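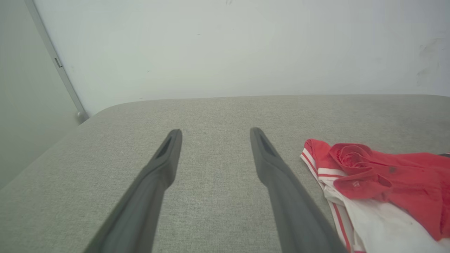

Reading time: 4 minutes

Volemine upholstered bench, light grey: long-term review

Thomas Piras
21/07/2026

The Volemine is a backless padded bench sold by Herkia in two lengths and three fabrics. I bought the shorter one in April, in the light grey weave, and paid the full price. It stands against a plain wall in the spare room, where its main duty is to hold clothes on their way to the wardrobe. It is also used for sitting on, though less often than I had planned.

Delivery and assembly

It came in one carton. The base arrives bolted together and the padded top is a separate piece, fixed from below with 12 machine screws. A hex key is supplied. It is too short to turn freely near the corners, and a longer key of your own will halve the job. Mine took 20 minutes. The printed instructions give the screw positions clearly but leave out the order of tightening. Start all the screws by hand, then work diagonally. If you tighten one end first, the holes at the other end will not line up, and the top has to come off again.

Fabric

The cover is a fine weave with a slight speckle, so the grey is less uniform than it looks on the Herkia website. In shade it can look faintly green. Buyers matching it to a cool grey carpet should ask for a swatch, which Herkia posts free of charge.

The supplier quotes 3000 rub cycles for the cover. That is a low figure for a seat in daily use and adequate for a bench that mostly carries laundry. I have found no pilling so far. Lint from dark towels shows up and needs a roller, as the weave holds on to fibres and a dry cloth merely moves them along.

The fabric is smooth enough to fold on. A shirt can be laid out and its sleeves straightened without the cloth dragging underneath, although silkier items slide.

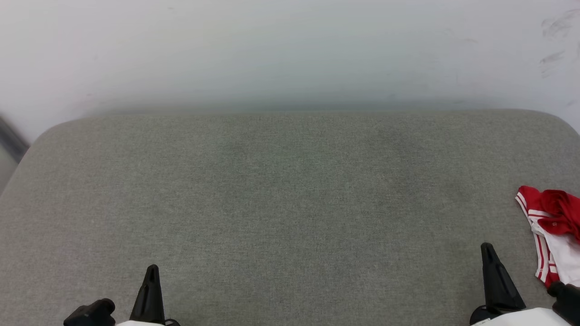 Vol. 19, p. 12

Padding and shape

The top is gently domed, with rounded corners and a soft front-to-back profile. Seated, this is comfortable for as long as it takes to deal with shoes. For folding, the dome is a mild nuisance. A low pile of T-shirts sits well enough in the middle, but a tall one placed near an end will lean. I keep piles to the centre and use the ends for single garments.

The foam is firm. It recovers within a few seconds of standing up and has not developed a hollow. I weighed down one half with boxes of books overnight as a crude test, and by the following evening there was no difference between the halves that I could find with a straight edge.

Against the wall

There are no spacers at the back. The bench moves slightly when someone sits down heavily, and on a pale wall this matters – matt paint marks easily and is tiresome to clean. Felt pads on the rear edge of the base would solve it. Herkia does not include any, so buy a sheet and cut your own.

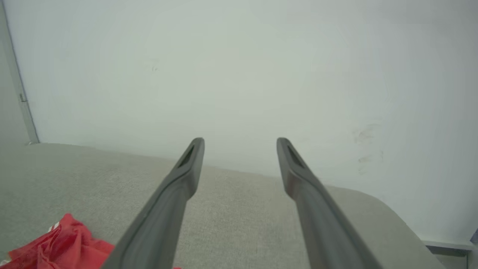 The Volemine's rounded corner and back edge, against the wall.

Cleaning

The cover is not removable, which I consider the chief fault of the design. I tested a splash of black tea with cold water and a drop of washing-up liquid. The stain went at the second attempt and left a faint ring, visible only in low light. Vacuuming with the upholstery nozzle is easy along the flat of the top and awkward at the corners, where the fabric is gathered underneath.

Compared with the Kamolrat

I used the Wondent Kamolrat bench for a year before this. It has a flatter top and a zipped cover, and it is the better folding surface. Its foam is much softer, however, and mine had sagged by the end of the winter. The Kamolrat also has a piped seam round the upper edge that catches on knitwear. The Volemine has no piping.

Verdict

Recommended for a bedroom or spare room, with reservations about the fixed cover. Households with small children or a dog should look at the Kamolrat, or at a bench with a wipeable top. I would buy the Volemine again in the same size and in a darker fabric. The guarantee covers the base and the foam but excludes the cover, so keep the receipt and the spare screws together.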